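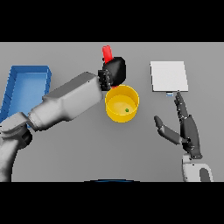 Progress report to the Banda Fund: Dratdale grade 5 science workbook
Reporting period ending in August

The draft of the student workbook is complete. It has 114 pages in 4 units: matter, living systems, earth and water, and the night sky. The first three units have been through copy editing. The night sky unit is still with the science reviewer, who asked for new wording on the moon phase pages and a better diagram of the seasons.

We tested the matter unit and part of the living systems unit in two Dratdale schools. Teachers sent back 46 comment forms. Most comments were about reading level. Several passages on mixtures ran too long for a single lesson, and we have split them. Teachers also asked for the answer key to be a separate booklet, so it has been moved out of the main file.

Bukard is handling layout and print. Their first proofs had the vocabulary boxes in a type size that was too small, and corrected proofs are due next month. The Spanish glossary, which Xavier Language Services is preparing, has not been started because the word list changed after the school tests. We sent them the final list in August.

Spending is within budget except for illustration, where we have used the full amount. We request approval to move money from the travel line to cover the seasons diagram.

Next period: finish the night sky unit, approve proofs, and deliver 40 classroom sets to the test schools.

Contact | Copyright Dratdale Workbook Project | Back to top
This site uses cookies. Accept | Settings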